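Unow > Working Papers > Robot Teaching Kits > Section 4

4. Tabletop task with the Plisisby teaching kit

The Plisisby kit is sold by Hellwig to small firms that want to teach a robot arm a new task without writing code. A person does the task by hand while wearing a head camera, the recordings are sent to the supplier, and a motion program for the buyer's arm comes back. We bought the kit at the standard price and used it as a new customer would. This section covers the recording step and the service behind it. The arm itself is treated in Section 5. 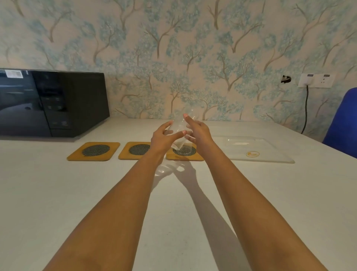
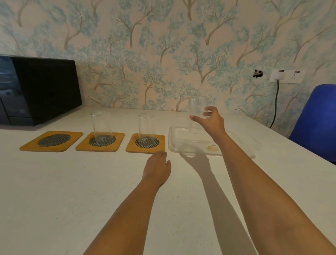
Figure 2. The coaster task. First: a clear tumbler held in both hands. Second: the right hand reaching toward a tumbler in the tray.

4.1 Task

The task was moving clear tumblers between a plastic tray and a row of square coasters on a white counter. Transparent objects are hard for most camera systems, and the Hellwig product sheet lists them as supported, so we wanted to test that claim first. Parts of a clear tumbler can be hard to tell from whatever stands behind it. In our setting that was often the wallpaper, a repeating pattern of thin trees with pale leaves (Figure 2). We left the wallpaper uncovered. The manual asks for a plain background "where possible," and we expect that many buyers will not have one.

Each coaster has a dark mesh circle set in the middle. This gave the software a clear target for placing, and it also gave us a simple way to score the result. A placement counted as good if the base of the tumbler stood entirely within the coaster. The microwave stayed on the counter during recording. It was not part of the task.

4.2 Recording

The kit was unpacked on July 3, 2018, and four people recorded with it. None had used it before. Each person read the printed guide, put on the head camera, and ran the calibration routine. They were told to work at a normal pace and to use either hand or both. In total we recorded 40 demonstrations.

The guide says that the hands and the object should stay in view from the first touch to the release. It doesn't say what to do with a hand that is not in use. Some people rested it on the counter and others let it drop out of view. The software gave no warning in either case, but demonstrations in which one hand came and went took longer to process. We reported this to Hellwig and were told that the next edition of the guide would cover it.

Two-handed holds were a second gap. When both hands are around a tumbler, the fingers hide much of it, and the software must decide which hand is carrying the load. The review screen lets the user pick a hand with a menu - a workable fix, but one that has to be repeated for every demonstration.

4.3 Results of the recording step

The software accepted most of the demonstrations on the first pass. It flagged eight for review, and all eight were marked "object lost." On replay, we found that the outline drawn around the tumbler had jumped to a shadow on the counter or to part of the wallpaper. Six were repaired by hand in the review screen. The other two could not be repaired and were dropped.

Shadows deserve a note. With light coming from above and slightly behind the person, the arms cast long shadows across a white surface, and a tumbler can cast a faint one of its own. The manual does not mention shadows. Yiğit Demirtaş, who ran the review screen for all four people, tried the same files with the "matte surface" setting turned on and found that the outline held better. That setting is off by default and is found under display options, where a new user is not likely to look for it.

4.4 Service and support

Files were uploaded through the supplier's web page. Questions went to a support desk run by Sketley under contract. The answers were correct and polite, although two of them only pointed us back to pages of the manual that we had quoted in our question. The motion program reached us in September. It came with a short report listing the demonstrations that had been used, but the report gave no grounds for leaving any out. We asked for these and have not received them.

The price covers one task. A change of object counts as a new task, and a change of counter or background does not. Buyers who handle several kinds of drinkware should check this point before ordering - the wording on the order form is less clear than the wording in the contract.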